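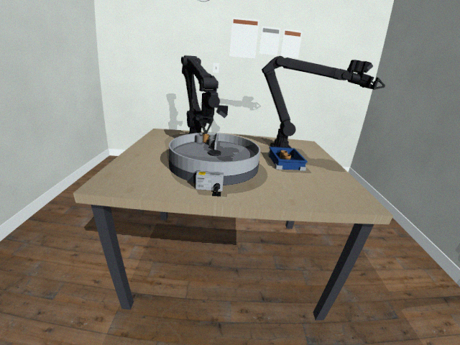
Sim demos for the sorting task: how many before you train?

Posted in: Manipulation > Imitation Learning > Data Collection
Started by tarkwood_erhan, November, 9:40 pm

We use cookies to keep you logged in. Accept | Settings

tarkwood_erhan
So I've got 199 demos of the little orange-brown cylinders going from the round gray container to the blue tray, all teleoperated in sim. Policy trains fine, then hovers over the container and dithers. Do I just keep recording? My wrists say no.

mwangi_r
What's your start state like? If the tray is already holding a bunch of parts in most of your episodes, you're teaching it one slice of the job. I'd record 19 from a full container with an empty tray and retrain before doing anything else.

yasv
I'd go the other way. Hovering usually means the person driving hovered. I went through my own set last month and threw out 13 episodes where I sat over the part making up my mind -- the dithering mostly went away. Fewer and cleaner!

tarkwood_erhan
Ouch, but fair. I do pause a lot right before the grasp, because the wall of the container blocks my view from the side camera.

anibal.e
Drive from the wrist view then. Also, why is the right arm even in your action space? It's just pointing off past the side of the table. Freeze it and train on the left one.

mwangi_r
Disagree with freezing it. If he wants handoffs later he'll have to redo the whole set. Keep both, and vary where the idle arm is parked.

anibal.e
"Later" is how I ended up with a Clendov export folder I never opened again. Train the thing you need now.

yasv
You two can fight about arms all night, I still say trim the pauses first. It's 2 hours of work, tops.

tarkwood_erhan
OK, trimming tonight, then Mwangi's full-container batch. Leaving both arms in for now (sorry Aníbal). Will post the curves when the run finishes.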